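# Lu Hand-Guiding Kit

*A handle, a pedal and a small box, for showing a robot arm what you want and then having to live with what you showed it.*

The Lu is made by Prumolness for people who would like a robot arm to do a modest household or bench task and who do not want to write it out in code. You hold the handle, you squeeze, and the gripper on the other side of the room squeezes too. Everything you do gets saved, including the part where you stopped to scratch your nose.

Two ways of working come in the same box. In hand mode you clip the handle to the arm itself and walk it through the job. In remote mode you sit at a desk with the handle on its stand and watch through the wrist camera. Most of our customers start in hand mode and move to remote once their shoulder has had a word with them.

## What's in the box

- Lu handle with squeeze trigger
- Foot pedal (press to start a take, press again to keep it, hold to throw it away)
- Wrist camera and bracket
- Sirkex link box, with power supply
- One pair of ribbed finger pads
- 69-page printed manual, with an index that Guangming Jiang wrote himself and would like you to use

## Plates, and why we sell so many pedals

The job people ask for first is plates. Pick one up, put it on another one, let go at the proper height. A four-year-old can do it, with losses. An arm can do it too, once it has been shown enough times by someone patient, and the wrist camera is where you'll find out how patient you are. The view is close and low, and you will see a great deal of table.
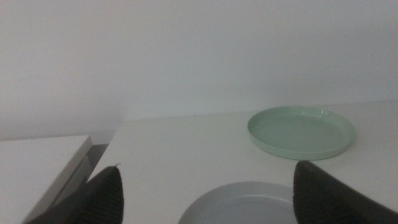
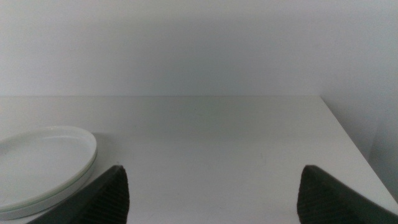
**Can I record in hand mode and remote mode and use both for the same task?**

You can keep both kinds of take in one task folder, and the Sirkex box labels each one by mode. We suggest training on one kind first, then adding the other. Hand-mode takes tend to be slower near the plate, and a mixed set can leave the arm undecided about its speed.

## How a take works

Set the arm at its start pose and press the pedal. The light on the handle turns green. Do the task once, at a pace you'd be happy to see repeated 1000 times, then press again. If you fumbled it, hold the pedal down until the light goes amber and the take is gone. There is no shame in the amber light. Our own demo task for the fall release, finished in September, has 163 kept takes, and we have declined to publish the other number.

A few habits help:

- Move the plates a little between takes. If they always start in one spot, the arm will learn the spot.
- Keep the approach smooth. Hovering over a rim while you think gets recorded as hovering.
- Open the fingers all the way before you back off.
- Don't reach in to nudge anything once the light is green. Discard the take and nudge it then.

## Fit and setup

The handle talks to any arm on the Sirkex compatibility list, which is printed inside the lid of the box and is longer than the lid would like. The bracket takes two screws and sits behind the fingers, so the tips stay in view while you work. If you can't see both tips in the preview, the camera is tilted; loosen the left screw first.

Calibration takes one squeeze and one release. Do it again whenever you change the pads - the box doesn't know you changed them, and it will close to where the old ones were.

The trigger spring comes in soft and firm. Soft is better for tableware. Firm is better for people who grip the steering wheel in parking lots.

## Storage and export

The link box keeps takes on a removable drive. Export gives you the wrist video, the handle position and the finger opening, all on one clock. You can trim the start and end of a take in the viewer, but you can't cut out the middle. We've been asked.

## Ordering

Part number 3609 is the full kit. The pedal, the pads and both springs are also sold separately. Orders ship from our Trurkusberg warehouse with the handle already paired to its box, so please don't swap handles between kits to see what happens. What happens is a support call.

Page last revised February 21, 2023.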